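Household and Shop Tasks Working Group - minutes, December

Meeting opened at 4:10 pm in the upstairs room at Auer. Johanna Egger in the chair. Also present: Furia (two people, one of them asleep for item 1), Zistico (by phone, intermittently), and the Gilamari shop, represented by its manager, who had to be back by six to cash up. Minutes by the undersigned, who missed the part of last month's meeting where minute-taking was decided.

## 1. Minutes of the previous meeting

Approved with one correction. "The machine folded the towel" now reads "the machine had hold of the towel." The Furia people asked that the video link be removed as well. Agreed.

## 2. Where we are with chores

Johanna opened by reading out the question this group was set up to answer: can a machine do an ordinary chore, in an ordinary room, well enough that a person can leave? She proposed that we answer it in this calendar year. There was a long discussion about the word "ordinary." There was then a longer one about the word "leave."

The position as minuted:

- Vacuuming: yes, with the usual reservations about cords and socks.
- Wiping a counter: yes, if the counter has been cleared first by somebody else.
- Folding: towels sometimes, shirts rarely, fitted sheets no. Gilamari asked whether a person could fold a fitted sheet. Ruled out of order.
- Clearing and setting a table: see item 4.
- Restocking a shelf: see item 3.

## 3. Shop-floor trial at Gilamari

The manager reported. The arm was set up after closing at the end of the canned goods aisle and given 113 cans to put on one shelf, labels facing out. It placed 90 of them. Of the rest, most stayed in the crate because the arm had decided the crate was empty, and 7 were put on the shelf upside down, very neatly.

Time taken was not discussed at first. Zistico then came back on the line and asked about it, and the manager said that the night clerk had watched the whole thing, done the next two aisles herself, and gone home. Zistico said the speed would come with the next software release. It was pointed out that this sentence is also in the minutes for spring and summer.

On the good side: no cans dropped, no damage to shelving, and the arm never once stopped to look at its phone. The manager would have it back for cans. She would not have it back for yogurt, and asked that this be recorded.

Johanna asked what a customer would have made of it. The manager thought a customer would have asked it where the rice was.

**Action:** Zistico to look into why a crate with cans in it is considered empty.

## 4. Table clearing and setting

Most of the meeting went here.

Furia presented their household numbers. Out of 8 attempts to clear a small table of plates and bowls into a rack, the machine finished without help once. In the other attempts a person stepped in, usually for a plate. Bowls are going well. A bowl has a rim standing up in the air and more or less volunteers to be picked up. A plate lies flat and gives you very little to work with, and if you push at it, it slides, and takes the tablecloth along.

The tablecloth was debated for some time. Zistico's view is that the tests should be run on a bare table until the plate problem is solved. Furia's view is that people own tablecloths. Johanna sided with Furia, and added that her mother owns eleven and would consider a bare table a sign of illness in the house.

There was general agreement that examples gathered by people using hand-held grippers are more useful than anything produced by steering the arm from a desk. Someone holding the gripper picks up a plate the way they would at home, tipping it first, or going in under the rim from the side. Someone steering from a desk picks up a plate as if it might go off. Furia wants many more of the first kind, on cloths, in rooms with things in them.

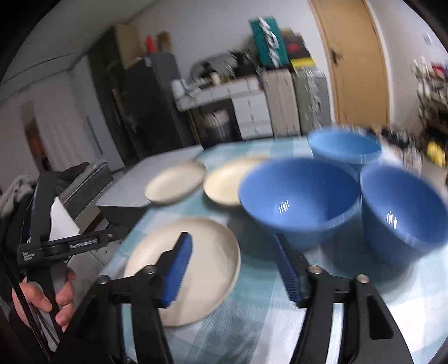
Zistico asked if the mixed tableware could at least be simplified, one size of bowl and one size of plate, until spring. Furia asked which households Zistico had been visiting. The line dropped at this point and the question stands.

Shiny bowls were raised as a separate problem. Light on the inside of a glazed bowl can be read as something in the bowl, and on one attempt the machine spent four minutes trying to remove a reflection. The undersigned has met people like this.

On stacking: large plates at the bottom, small ones on top, bowls apart. Everyone present knew this rule and no one could remember being taught it. The machine can be told it, and follows it, until it meets a plate and a bowl of the same width. Then it waits. Furia has no fix yet and would like suggestions by email, short ones.

**Action:** Furia to record more plate pickups on cloth, including patterned cloth.
**Action:** Johanna to lend two tablecloths. They are to come back ironed, by a human.

## 5. So, can they or can't they

Johanna pressed for an answer to put in the yearly note. Drafts considered:

1. "Yes, with supervision." Rejected by Gilamari, whose supervision it would be.
2. "Not yet." Rejected by Zistico as negative.
3. "Bowls, yes. Cans, mostly. Plates, ask in spring." Carried, with Zistico abstaining or possibly disconnected.

The manager added that she is not against any of it. She has two open positions on the evening shift and would happily give one of them to something that faces labels out. She would still need a person in the building, and that person would still end up doing the yogurt.

## 6. Any other business

The coffee machine at Auer is again showing a message asking for a technician. Johanna noted that it has one job. Furia offered to look at it and was thanked, and asked not to.

Next meeting in the same room, after the holidays. Furia to bring their own cups.

Meeting closed at 5:40 pm.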